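Ploltano packing table
2 min read

We love this table! It's a plain work surface with a light wooden border, made for boxing up bottles, jars and other things that don't like being knocked about. You lay a big sheet of white paper over the top, work on that, and change it whenever you fancy a clean start. Small caps and labels show up beautifully against the white.

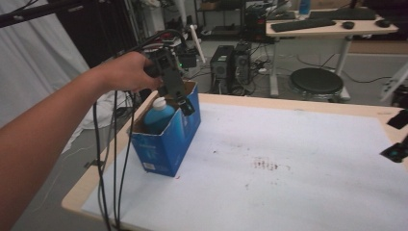
Tuulikki Turunen wrote to us that she'd have liked the top a little wider, but that the height suits her for tall bottles, as she can reach straight down into the box without lifting her elbow. We use the blue card boxes ourselves and they sit nicely near the left side, leaving the rest of the top free.

Paper comes in packs under order number 578. Marks and specks do build up, and a few don't bother us, so a sheet gets a good long run here. Smooth it out from the middle (a forearm works well) and it'll settle fairly flat.
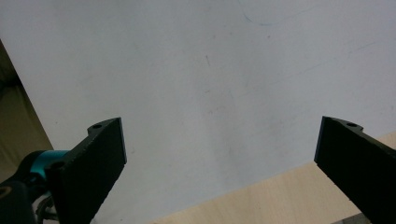 Page last changed: Wednesday, September 22, 2021

Order number for the table is 1159, and the legs come separately as 1058. Assembly takes two people. Do try it standing up first!

Related items
Alteck padded stool
Ahonen card boxes, blue
Purnham white paper sheets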